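Wanier Two-Arm Bench Kit

Item 1338 - ships in two crates
Price on request from Celtley, trade and school pricing available

Review by the shop owner, posted 27th January

I've been selling bench robots out of Celtley for a while now, and the Wanier is the first two-arm kit I've wanted to keep for myself. So I did, sort of - the one I'm writing about is our demo unit, and it has been bolted to a table in the back of the shop since July. What follows is what I tell people on the phone when they ask if it's worth the money, just with fewer ums in it.

What you're buying is a pair of arms with a gripper on each, a camera module and bracket for each wrist, the control box, and all the cable you'll need (plus a bit more, which I'll get to). You bring the table and a computer. The software is Wanier's own and it's fine! I've used much worse. You can drive the arms by hand, save a move and play it back, or log everything and feed it to whatever learning setup you like.

Setup took me most of a day. The arms themselves go on quickly, but lining them up so they share one idea of where the table is takes patience, and the booklet is pretty thin on that part. Read page 9 twice before you tighten anything. I did it the other way round and had to start over.

The thing I like best is how the arms deal with flat, wide stuff. Blocks and balls are easy, any kit on the market will pick up a ball. A picture frame is a different animal - it's thin, it's wide, the front is shiny, and one gripper on its own tends to just spin it around on the table. With two arms you can hold one side while you work on the other, and the long fingers get in close to the edge without the rest of the wrist bumping into things. 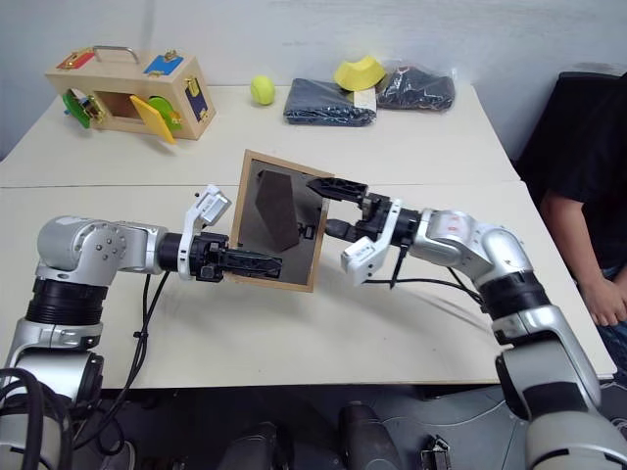

Both grippers at a wood-trimmed frame, with the latch box and tennis ball at the back of the table.

Shiny surfaces are a good test of the wrist cameras too. A glossy panel throws reflections back at you, and if your software only trusts one view it can get confused about what's an object and what's a reflection. Having a camera on each wrist gives you a second opinion from a different angle. I wouldn't call it foolproof, and you should still think about where your lights are, but I'd never go back to a single fixed camera for this kind of work.

The latch box is the other thing everybody asks to try. It's one of those activity boxes with little doors and catches, and it's a great, slightly maddening exercise for a gripper. The doors are the friendly part. The latches take a lot more practice, and I'd plan on spending a few evenings there before you show it to anyone. It isn't included, by the way, and neither are the frame or the ball.

Bagged clothing is where I'd be careful with my promises. The fingers have a textured surface and they hold fabric well enough, but crumpled clear plastic is slippery and hard for a camera to read. If packaging is your main job, call me first and we'll talk about other finger tips. The Jurkska soft tips fit the same mount and cost $89 a pair, and I like them a lot for bags.

Now for the grumbles. The cables are long and stiff, and they will find a way to loop themselves around whatever is near the base. Give them a proper route on day one and use more ties than you think you need. The camera brackets stick out further than I'd like as well, so leave yourself some room when both arms are working close together. And the arms want a solid table. I tried a folding one for an afternoon and every quick move made the whole thing wobble.

We also carry the Đinh table plate, which gives you fixed mounting points for both bases and saves most of that lining-up headache. It's $393, and if you move your setup between rooms I think it pays for itself pretty fast. If your arms are going to live in one spot forever, skip it and drill your own holes.

Who's it for? College labs, small workshops, and the sort of person who has already worn out a one-arm kit and wants the next step up. For a first robot I'd point you at something smaller (and cheaper!) and have you come back later.

Training is a half day at the shop and it's free with the kit. You're welcome to bring your own objects along - please do, I'm getting tired of mine. If you want to try before you order, the demo unit is out most afternoons, just call ahead so I can clear a slot for you.

Spare fingers, wrist brackets and cable sets are all in stock under Parts. Control boxes are built to order, so ask me for a date before you plan around one.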